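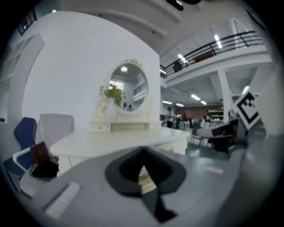
Por Tainá Bastos
Reseñas · Automatización en casa y en el taller · enero

Grisamix, la pinza de mano para enseñar tareas domésticas a un brazo robótico: tres semanas ordenando un tocador

Mi abuela tenía un tocador parecido a este, con su espejo ovalado y esos cajoncitos en los que nunca cabe nada y en los que, sin embargo, ella guardaba media vida. Lo cuento porque cuando me propusieron probar la Grisamix pensé enseguida en platos, en camisetas dobladas, en las cosas que uno ve siempre en los vídeos de robots, y lo que me encontré fue un mueble blanco lleno de volutas al que había que quitarle el polvo. Me pareció una idea estupenda. Si alguna vez una máquina va a ayudarme en casa, tendrá que vérselas con muebles así, heredados, poco prácticos y queridos.

La Grisamix se lleva en la mano. Uno la sujeta, aprieta, la pinza se cierra, y mientras tanto queda registrado todo lo que se hace con ella. Con esas grabaciones se entrena después el brazo, que en nuestro caso era un Roltside de sobremesa ya instalado en el taller (otro día hablaré de él con calma, porque tiene mucha tela). La reseña va sobre todo de la pinza, aunque ya aviso de que me voy a ir por las ramas, porque lo que de verdad me pregunta todo el mundo es si las máquinas saben ya hacer las tareas de la casa.

Empiezo por lo agradable, que es bastante. El agarre es cómodo y la apertura de los dedos se entiende a la primera; no hace falta leer nada. Jeferson Frota, que compartió conmigo buena parte de las sesiones y tiene unas manos bastante más grandes que las mías, estuvo a gusto desde el principio. Yo tardé un poco más. La carcasa es voluminosa y, cuando se trabaja pegada a un espejo con marco tallado, hay que aprender a llevar el codo más alto de lo que pide el cuerpo. El segundo día ya no me acordaba, salvo por las agujetas.

Las primeras tareas fueron sencillas: coger un cepillo de la encimera y dejarlo en su sitio, retirar un pañuelo, pasar una gamuza por el tablero redondeado. Todo esto sale bien. Sale tan bien que una se viene arriba – yo, por lo menos, me vine muy arriba – y empieza a pensar que para el verano tendrá un mayordomo. Hicimos 200 demostraciones de la gamuza, repartidas en varias tardes, y el Roltside acabó limpiando el tablero con un aire de concentración que me hizo hasta gracia. Deja una esquina sin tocar, siempre la misma, justo donde el borde se curva hacia fuera. Probamos a insistir en esa zona con grabaciones nuevas y mejoró algo, pero quien tenga manía con las esquinas (levanto la mano) va a terminar pasando el trapo después.

Un detalle práctico que agradecí mucho: el sistema se orienta con unas tarjetas blancas que llevan impreso un cuadrado negro, y basta con tenerlas a la vista. Dejamos una cerca del mueble y nos olvidamos de ella durante horas. Eso sí, conviene no moverla a mitad de sesión. El jueves alguien la giró al pasar con una silla, seguimos grabando tan tranquilos y perdimos 20 minutos de trabajo que luego no servían para nada. Me habría gustado que el programa avisara con algo más visible que una línea gris en la parte baja de la pantalla. 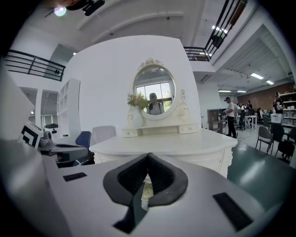

Tiempo de lectura: 6 minutos

Vamos con los dedos, que son lo mejor de la Grisamix. Son negros, de un material como de goma, y por dentro tienen una textura acanalada que sujeta con mucha delicadeza. Me fiaba de ellos más que de mis propias manos de por la mañana. Con el florero blanco pasé un mal rato la primera vez, lo reconozco, porque la cerámica lisa siempre da miedo y las hojas se meten por delante del marco del espejo en cuanto una se descuida. Aun así pude levantarlo, limpiar debajo y volver a dejarlo, y en todas las sesiones no tuvimos ni un susto serio. Cuando llegó el turno del brazo, el resultado fue más modesto. Lo levantaba bien, lo apartaba bien, y al devolverlo lo dejaba demasiado cerca del borde para mi gusto. Jeferson decía que estaba perfectamente. Yo lo empujaba hacia dentro con un dedo en cuanto él miraba para otro lado.

Los cajoncitos merecen un párrafo aparte. Los tiradores son diminutos, de esos que se cogen con dos uñas, y ahí la pinza se queda grande. Con la herramienta en la mano conseguía abrirlos a base de paciencia, entrando un poco de lado, y ya me parecía una pequeña hazaña. El Roltside lo intentaba con la misma inclinación que le habíamos enseñado y la mayoría de las veces el tirador se le escapaba. Para este tipo de trabajo existe un juego de puntas más finas, el Ekham, que se vende por separado y que pude usar en una sola sesión, así que tomen lo que digo con prudencia: mejora mucho la entrada, se nota desde el primer cajón, pero se pierde parte de esa sujeción blanda que hace tan buena a la goma original. Cambiar unas puntas por otras lleva un rato y pide un destornillador pequeño. En una casa de verdad, donde se pasa del florero al cajón y del cajón al cepillo sin pensarlo, no me veo cambiando de dedos cada vez.

Y luego está el espejo. Yo no había caído en lo raro que es un espejo para una máquina hasta que lo tuve delante. En el cristal aparecen la ventana, el resto del local y la persona que está trabajando, y para el robot todo eso puede parecer un sitio más adonde ir. Limpiar la luna fue la tarea que peor nos salió. El brazo se acercaba con decisión, se frenaba antes de tiempo y frotaba el aire. Grabamos la tarea con la luz del día y con la persiana bajada, y con menos reflejo fue mejor, aunque sin llegar a lo que yo llamaría un espejo limpio. Las volutas del marco ni las intentamos con el brazo. A mano y con un pincel, como toda la vida.

Me preguntaron en el taller, donde entra y sale gente a todas horas, si no se cansa una de repetir lo mismo. Pues un poco sí. Hay una parte de este trabajo que se parece mucho a hacer las tareas de la casa muchas veces seguidas, con la diferencia de que cuando terminas lo desordenas todo para empezar de nuevo. Mi consejo, si se animan, es alternar: un rato de gamuza, un rato de cepillo, un descanso largo. Las grabaciones que hice cansada eran visiblemente peores, con el pulso más tembloroso, y el brazo aprende también el temblor.

De la batería no tengo queja, del cierre tampoco. El ruido es mínimo. El programa de revisión me gustó menos: borrar una demostración fallida exige pasar por 2 ventanas, y cuando se tienen tantas acaba siendo la parte más pesada de la tarde. La traducción al español es correcta, con algún despiste simpático (el botón de descartar dice «tirar a la basura», y la primera vez me dio apuro pulsarlo). El manual viene bien ilustrado y dedica demasiadas páginas a cocinas y ninguna a dormitorios.

¿A quién se la recomiendo? A un taller, a una escuela técnica o a alguien que ya tenga un brazo y quiera enseñarle cosas concretas sin programar cada movimiento, sin ninguna duda. En una tienda de muebles o en una pequeña fábrica, donde la misma pieza pasa una y otra vez por el mismo sitio, creo que puede rendir bastante, y de hecho la tarea de la gamuza ya la dejaría en manos del Roltside con alguien cerca echándole un ojo. A quien busque ayuda en casa le diría que espere. Entre preparar la mesa, colocar las tarjetas, grabar y revisar, el tocador de mi abuela habría quedado reluciente varias veces.

Yo, de todas formas, he pedido quedármela un poco más. Quiero probar con ropa de cama, que tiene fama de imposible, y volver a los cajones con las puntas finas y más tiempo por delante. También quiero arreglar lo de la esquina, que me tiene frita.

Lo mejor: la suavidad de los dedos, lo rápido que se aprende, la soltura con objetos medianos.
Lo peor: el volumen de la carcasa en huecos estrechos, los avisos poco visibles, borrar tomas.
Puntuación: 3 estrellas y media, que serían más si los tiradores de los cajones fueran un poco más grandes.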